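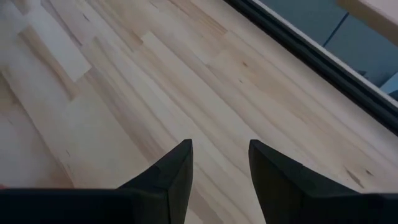 The Veko Wrist Kit on Our Workbench: A Gallery

We've had the Veko kit from Tostel on loan since March, and I've been looking forward to this page more than any other we've put up this year! It's a two-finger gripper with a small camera that rides along with it, plus the software to tie the pair together. You bolt it to an arm you already own (ours is the old Lestix, which has been through a lot) and you get a close-up view of whatever the fingers are about to do.

This gallery has one view from the wrist, the one that opens the page, and the notes below go with it. Kirsty McIver set up the arm and I did most of the fiddling. – Cherry Mae Pascual

Fingers open over the bench

A wrist-camera view, with the black fingers spread and pale strips of wood underneath. I love how much of the work surface you get between the two tips. On our last kit the fingers filled the middle of the picture and we were always guessing where the gap was.

The tips

Look at how each one narrows toward its upper inner corner. That angled shape is my favorite part of the whole kit. It gives you a clear point to aim with, and after an evening of practice I was lining up on pencil marks without checking from the side.

The wood grain

All those strips running on the diagonal, with the seams and the little brown knots, are great for getting your bearings. Kirsty picks a knot, calls it home, and jogs the arm back to it between runs. The matte black fingers stand out nicely against the light wood, too.

The dark edge, upper right

We keep an eye on this one while jogging. Past it there's a muted blue-gray area, and I don't want the fingers heading over there at speed. Veko lets you set a keep-out line in the software, and drawing ours took seven clicks. I counted because the old way took me most of a lunch break.

Color and light

The light here is soft and a bit gray, and the wood comes out paler than I'd like. You can still follow the seams, so I've left the color settings alone. Jeanie Shearer prefers a warmer picture and has a preset for it, which I'll add to the downloads once she's happy with it.

A few notes on the kit itself

Our loan box came with 10 mounting screws and a printed guide of 65 pages, and the guide is good – big diagrams, plain wording, an index that works. The cable is the weak spot. It's stiff near the connector and we ended up routing it twice. Alasdair Lennox runs the same kit on his Roman arm and swears by a loop of soft tape at the elbow joint, so that's next on my list.

By the end of the second week the run counter in the software read 2654, and we're still on the first set of fingertips. I'm keeping the loan until they ask for it back!

Next gallery: swapping the fingertips, with Kirstin MacBrayne at the controls.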